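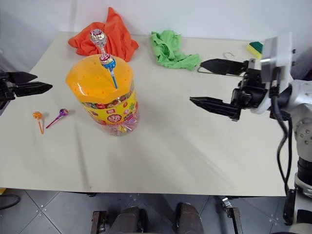
Furukawa, reading an early draft of this section, asked why we bothered with rear preload at all when most commuters never touch the adjuster after the bike leaves the showroom. It is a fair question, and chasing it gave us the most exciting result in the whole study!

4.2 Rear preload and rider comfort

We tested two small commuter motorcycles, the Hidow and the Fonex, on the same 13 km loop of patched city streets. Each bike has twin rear shocks with a stepped collar that can be turned by hand. A total of 22 riders took part, and each rode both bikes at the softest and the firmest setting, first alone and then with a 50 kg load strapped to the rear seat. After every lap they scored comfort and steadiness in corners on a five-point scale.

Riding alone, most people liked the soft setting and saw little reason to change it. With the load on, the picture flipped. The soft setting let the tail sink, the steering felt light, and riders slowed down for bends they had taken easily before. One step up the collar brought much of that confidence back, and we were delighted to see how quickly even new riders picked up on it (several noticed before they had left the parking lot).

Figure 4. Mean steadiness scores by preload setting, with and without load.

The comfort scores were more mixed. On the Fonex, the firmest setting was rated harsh over manhole covers whatever the load, while the Hidow stayed pleasant throughout. Shenoy suspects the seat foam, and we would love to see that tested separately. Tire pressure was checked before each lap, so we do not think it explains the gap. Section 4.3 takes up the same loop in the rain.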